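Section 2: Setting Up Your Flovel Sewing Machine and Getting It Ready for the First Seam

Welcome back! If you have come straight from Section 1, your machine should be out of its carton with the packing tape peeled off and the foot control sitting somewhere you won't trip over it. If you skipped Section 1 (plenty of us do), please go back at least as far as the part about the shipping screw. A machine that is run with that screw still in place will grind in a way you won't enjoy, and Américo Teixeira at the repair bench has heard every version of that story.

2.1 Choosing a place for the machine

1. Pick a table that doesn't rock. Lean on it with both hands, and if it moves, fold a bit of cardboard under the short leg or choose another table. Any wobble you feel with your hands will be a good deal worse at full speed.

2. Leave room to the left of the needle. Curtains and quilts are heavy, and if they hang off the edge they pull against the feed and your stitches come out uneven. An arm's length is good, more is lovely.

3. Set the machine down with the handwheel on your right and the needle lined up with the middle of your body. It feels odd at first to sit so far to the left of the table, but your neck will thank you by the second pillowcase.

CAUTION: Always lift the machine by the carrying handle and never by the thread arm. The arm is sturdy enough for sewing, but it was not made to carry the weight.

2.2 Connecting the power

1. Check that the power switch is off.

2. Push the flat end of the cord into the socket under the handwheel until it is snug. There is a little resistance toward the end – keep going.

3. Plug the other end into the wall and turn the switch on. The lamp should light. If it doesn't, turn the switch off and push the flat end in again before you worry about the bulb.

NOTE: Replacement bulbs are part number 2711. Let a spent bulb cool completely before you touch it.

2.3 Winding the bobbin

1. Place your spool on the pin and slide the cap up against it. Use the small cap for small spools, or the thread will catch on the notch and snap just when you have stopped watching.

2. Bring the thread around the winding disk and pass the end through the hole in the top of the bobbin, from the inside out.

3. Set the bobbin on the winder, push it to the right, hold the thread tail, and press the foot control gently. After a few turns, stop and snip the tail close. Then carry on until the bobbin is full.

4. Push the bobbin back to the left and lift it off.

A well-wound bobbin is firm and even. If yours feels spongy when you squeeze it, the thread has slipped out from the disk. Unwind it and start again, and please don't try to save it. Mafalda Veloso, who wrote the first edition of this guide, used to say that most of the letters she got about bad tension were really letters about bad bobbins.

2.4 Threading and the first test

1. Raise the presser foot before you thread the top. With the foot down the tension disks are closed, and the thread rides over them instead of sitting between them.

2. Follow the numbers printed on the casing, then thread the needle from front to back.

3. Hold the top thread loosely and turn the handwheel toward you for one full turn. A loop of bobbin thread will come up. Draw both threads to the back.

4. Fold a scrap of plain cotton in half and sew a straight line with the tension dial at its middle setting. Loops on the underside mean the top thread is too loose, or that it missed the disks in step 1. Try threading again before you touch the dial.

CAUTION: Turn the switch off whenever you change the needle, however quick you are at it.

2.5 Where to keep the small things

Pins, spare needles, bobbins and chalk all have a way of wandering, so give them a home before you begin. A shallow tray is handy for whatever you reach for at the machine, and a basket will do nicely for scraps and larger pieces. Keep pins away from the vents on the underside, and count them back in if there are children or pets in the house.
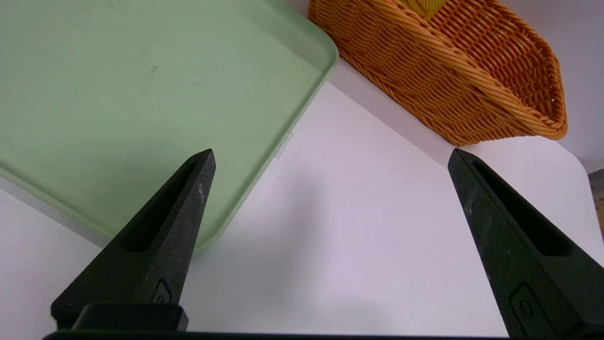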